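BUSINESS AND THE LAW, UNIT 6
Keeping quiet: confidential information at work
Notes to go with the Tuesday lecture

Tue 11 March

Welcome back! Last week we finished contract remedies, and a few of you stayed behind to ask what happens when the thing you want to protect was never written into a contract at all. I was delighted, because that question is this whole unit. Confidential information is my favourite corner of commercial law. The cases are full of photocopiers, angry letters and people taking boxes to their cars, and under all that there's a really lovely piece of legal reasoning going on.

Have the Unit 6 reading with you as you go. These notes don't replace it. They're also teaching notes and not legal advice, so please don't wave them at your boss.

1. Where the duty comes from

Start with an awkward fact: in Australia, information isn't generally treated as property. You can own the paper a recipe is written on, and you can own copyright in the way the recipe is set out, but the know-how itself (cook this before that, at this heat, for this long) isn't owned in the way a ute or a paddock is owned.

So how does a business stop somebody walking off with it? There are three main roads, and a good claim will often travel down more than one.

Contract. The worker signed something promising to keep certain things to themselves, or the court finds that promise implied in the employment relationship.

Equity. Even with no contract in sight, a person who receives information in confidence can be held to that confidence. This is the old and flexible one, and the one I'd like you to know best.

Statute. The Corporations Act has provisions about directors, officers and employees improperly using information they got through their position. We'll touch on these lightly now and come back to them in Unit 9.

2. What has to be shown in equity

The classic statement is in Coco v A N Clark (Engineers) Ltd, an English case about a moped engine. Australian courts have built on it, and you'll see it broken up slightly differently depending on whose textbook you have. For our purposes:

The information has to be identified specifically. "All our business secrets" won't do. The court needs to know what it's being asked to protect.

It has to have the quality of confidence about it. If it's on the website, it's gone.

It has to have been received in circumstances that brought an obligation of confidence with it.

There has to be actual or threatened misuse, without consent.

Whether there also has to be detriment is a point people enjoy arguing about. Read the extract on it and come ready to take a side!

Spend most of your time on the first element. Students rush past it to get to the misuse, where all the drama is, and then they lose marks. In practice claims fall over here too. A business that can't say which document, which figure or which step in the process it's worried about is going to have a very long day in court.

3. The worked problem: Cuervo Sauces

We'll use this one in the lecture and again in the tutorial, so get to know it.

Cuervo Sauces makes hot sauce in a shed outside Wunton. It has 50 staff and sells into three states. Its best seller, Grulldale Red, depends on a fermenting schedule worked out over many years by the founder, Gwilym Mostyn. The schedule is kept in a locked cabinet and on one shared drive. The drive has a password, but the password was on a sticky note in the lunch room until August last year.

Ayanda Zulu was production manager. Her employment contract had a confidentiality clause covering "all information of any kind relating to the company". In her last fortnight she emailed herself 205 files. Some were fermenting schedules, some were supplier price lists, and quite a lot were her own rosters and training notes. She then started work at a rival in Ullwood, which has since brought out a red sauce that people say tastes rather familiar.

Emrys Cadwaladr, who runs the rival, says he never asked for any files and never looked at one. He does agree that Ayanda "knows how to run a ferment", and that this was why he hired her.

Questions we'll be working through:

Which of the files could be confidential, and which almost certainly aren't? Sort them into groups before you do anything else.

What does the sticky note do to Cuervo's case? Think about who eats in the lunch room. Delivery drivers? Visitors on the factory tour? The facts don't say, and a good answer will tell me why it matters.

Is a clause covering "all information of any kind" a help to Cuervo, or a nuisance?

Can Ayanda be stopped from using what's in her head?

Where does Emrys stand if he truly didn't know? Does that change on the day he gets a letter from Cuervo's solicitor?

4. Know-how versus secrets

That fourth question is the big one, and it's where the law gets so interesting. A worker is allowed to take their skill and experience with them. We want them to! An apprentice who becomes a terrific pastry cook should be able to go and be a terrific pastry cook down the road. What they can't take is the employer's particular secret, and in real life the two come stuck together like toffee.

Courts look at a handful of things when they're pulling them apart. How widely was the information known inside the business? What trouble did the owner go to in guarding it? How much effort or money went into working it out? Was the worker told plainly that it was secret? Could an honest person of ordinary intelligence see the line between that information and their general knowledge of the trade?

After the job ends, the implied duty shrinks. While you're employed you owe good faith across the board; once you've gone, what's left mostly protects real trade secrets and material of a similar standing. Faccenda Chicken v Fowler is the English case everyone cites (yes, chickens, sold fresh out of refrigerated vans, and the fight was over customers, routes and prices). Please read it for how the Court of Appeal sorts information into classes, and then read the Australian commentary, which doesn't swallow it whole.

One warning about memorising. Carrying a customer list out in your head after deliberately learning it by heart is treated very differently from simply remembering some of the people you dealt with. The cases on this are short and very readable.

5. What the owner can ask for
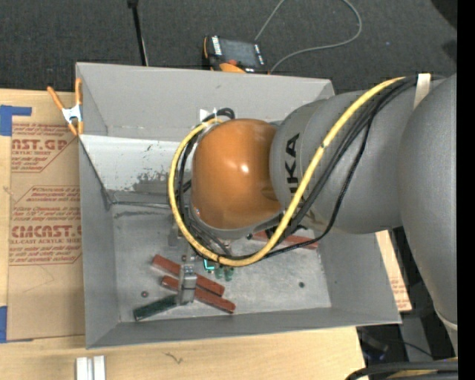
Tyra Wikström

Remedies next. The first thing a business wants is speed, and that means an interlocutory injunction: an order to hold everything still until the trial. The court asks whether there's a serious question to be tried and where the balance of convenience lies. Damages can be worked out later, but a secret that has been let out can't be called back, and you'll see that idea doing a lot of work in the judgments.

Then there's delivery up, where files and copies are handed over or destroyed. Ask yourself how you'd police that with a cloud account and an old phone in a drawer.

On the money side, the plaintiff can usually seek compensation for loss or an account of the profits made from the misuse, but must choose between them. Try it with Cuervo. Say the Ullwood company sold 2000 bottles of its red sauce in the first month, and Cuervo can prove that it lost sales of 1000. Which remedy would you pick, and what else do you need to know first? (Margins! Always ask about margins.)

There's also the springboard idea. Somebody who misused confidential information to get a head start may be held back for as long as the head start lasts, even if the information could by then be worked out fairly from the product on the shelf.

6. Tutorial groups

Meinir Mathias is taking both tutorials this fortnight. Group A acts for Cuervo, Group B for Ayanda, and Group C for the Ullwood company. Bring one page per group, in dot points, setting out your best argument and the worst fact you have to deal with. I love the worst-fact exercise and I'll be sitting in for it.

Reading for next time

Textbook chapter on equitable obligations of confidence, leaving out the part on government secrets.

Coco v Clark, extract in the reader.

Faccenda Chicken, extract in the reader, plus the short note after it.

The sample confidentiality clause on the unit page. Take a pen to it and cross out every word you think is doing nothing. We'll compare versions at the start of the lecture, and mine has a lot of crossing out.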